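The crow that comes to the window

Silvia Ďurica keeps the kitchen window of her repair shop open a hand's width, even in cold weather. The gap is for a crow she calls Clerken, and he has been using it for nine years.

"He was on the ground by the back steps," she says. "He was a young bird, full feathers, but he couldn't fly right. One wing hung down. I put a box over him and went to find gloves."

That was in October. Ďurica had moved to Zidoddale the previous spring to take over the shop, which fixes lamps, fans, radios and other small household things. She didn't know much about birds. She called a wildlife rehabber in the next county, who took the crow, strapped the wing and kept him for seven weeks. When he was ready to go, the rehabber drove him back to the place where he had been found.

"She opened the carrier on the steps and he walked out, looked at both of us and flew up to the Ammann building across the street," Ďurica says. "I thought that was it. I went back to work."

He was on the windowsill the next morning.

Ďurica is careful about how she describes what followed. She doesn't say the crow is her pet, and she has never kept him in a cage. He sleeps somewhere in the trees along the river. He has had a mate for most of the time she has known him, and the pair raises young in most years. The mate won't come closer than the fence.

"People want me to say he loves me," she says. "I don't know what he feels. I know he can tell me from other people. If my sister stands at the window in my coat, he stays on the wire and yells at her."

He comes early, before the shop opens, and gets unsalted peanuts and sometimes a piece of boiled egg. In the beginning he took the food and left. In the second year he began to stay. He would walk along the sill and watch her work, and if she stopped he would make a low rattling sound that she has never heard him use with other crows.

Then there were the things he brought. The first was a bottle cap, left on the sill where the peanuts had been. After that came a key, a button, a piece of green glass and half of a clothespin. Ďurica kept them all in a cookie tin. A neighbor's boy counted them for a school project last year and came up with 194.

"A lot of it is junk," she says. "Pull tabs, bits of wire. I asked the rehabber if they were presents, and she told me some crows do it and some don't, and that she wouldn't swear to the reason. I can live with that."

One of the items turned out to be useful. It was a small brass screw, and Ďurica used it to close up the back of a radio that had been sitting on her shelf for a month with one screw missing. The customer was told where it came from and asked for a photo of the bird.

Clerken also takes things. He has gone off with a tape measure tab, a pencil stub and the rubber foot of a toaster. She has learned to put away anything small and shiny before she raises the window. The larger tools he mostly leaves alone, though he likes to tap on them.
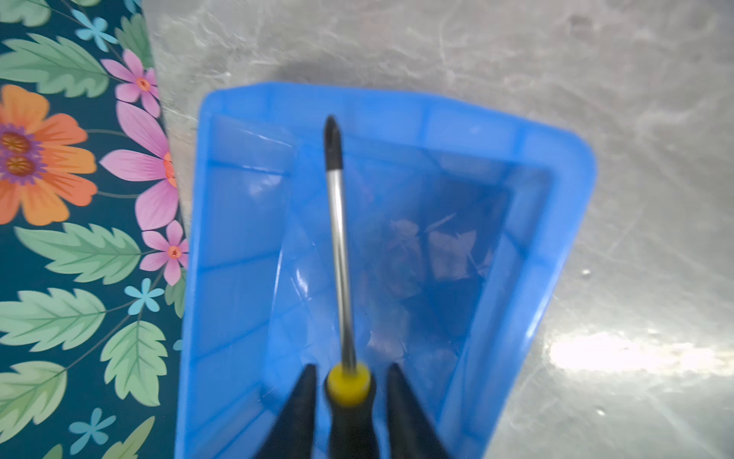
A screwdriver with a yellow and black handle over a blue plastic bin.

A few years ago a local paper, the Pletenura, ran a short piece on the two of them. Ďurica says she got up to 500 letters and messages afterward, many from people with a bird of their own. A retired bus driver wrote about a magpie that met him at the same stop every morning. One woman asked how she could get a crow to like her.

"I wrote back and told her to put out peanuts at the same time every day and not to look at them too hard," Ďurica says. "It took her most of a year. She sent me a card when one finally landed."

She has had offers too. Somebody wanted to buy the cookie tin, and somebody else wanted to film Clerken doing tricks. She said no to both. He doesn't do tricks, she says, and she wouldn't know how to teach him any.

Wild crows often don't live as long as he has, and Ďurica knows it. The bad wing still droops a little when he lands, and last winter he missed three mornings in a row during an ice storm. She left the window open anyway and worked in her coat.

"On the fourth day he was back, very loud, very hungry," she says. "He ate everything and then he went after my pencil."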